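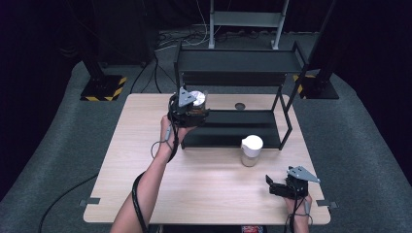
## The little black shelf, and what lives on it

Hello again! I promised a page about the tabletop shelf after going on about it in August, and it's now 2023-01-11, so sorry to everyone who wrote in. It's a black metal one with two levels, one up at the back and a lower one nearer the table, and I've become much fonder of it than a person should be of a rack. There's a line or two about each thing, in no real order.

**The shelf.** From Clomness, the shop by the bus station that sells mostly curtain rails. It went together in one evening (with one trip back for a missing foot, which they handed over without a receipt, bless them). Thin black rectangular legs, and you can get a cloth underneath without lifting everything off.

**The top level.** Mine gets the light things and the pretty things. I tried keeping big bags of rice up there for a while and spent a month reaching over the lower shelf and knocking something down every time. Never again!

**The lower level.** The one I use every day. Tea, coffee, sugar, whatever I want while half asleep. If you only have room for one level, have this one and skip the top.

**The round one with the shiny lid.** Dark body, silvery top, and I love how it looks against the black. I have a soft spot for anything cylindrical because you can turn it round and it's never facing the wrong way. It goes on the left of the lower shelf and I get quite cross if it wanders.

**The white jar with the spout.** More of a pitcher, really, with a white lid and a see-through beige bottom half. It stands on the table in front of the shelf, a bit to the right. I did try it up on the shelf at home, but anything with a spout wants space to tip, and I like seeing how full a thing is without taking the lid off.

**The table.** Light wood grain, rounded corners. I'm a great believer in rounded corners, having had the other sort at hip height for years. Pale tops do show coffee rings, mind you, so wipe as you go.

**Labels.** Thịnh Từ from the Utska swap group sent me a sheet of 39 labels and I've used four. My handwriting got worse with each one. If you'd like the rest, write and I'll post them on!

**What I'd do differently.** Measure the tallest jar first. I bought a lovely big one from Barrientos and it missed fitting under the upper level by the width of a pencil, so now it holds clothes pegs by the back door. I'd also have bought the wider shelf, but it was always out of stock and I'm not a patient shopper.

**Still to come.** I've got my eye on a set of spice tins from Brutunis, and I'd like to sort out the dried beans, which are in bags with elastic bands round them and have been for longer than I care to say. If anyone has found a scoop that fits through a narrow neck, please tell me which one. Mine goes in beautifully and then gets stuck on the way out.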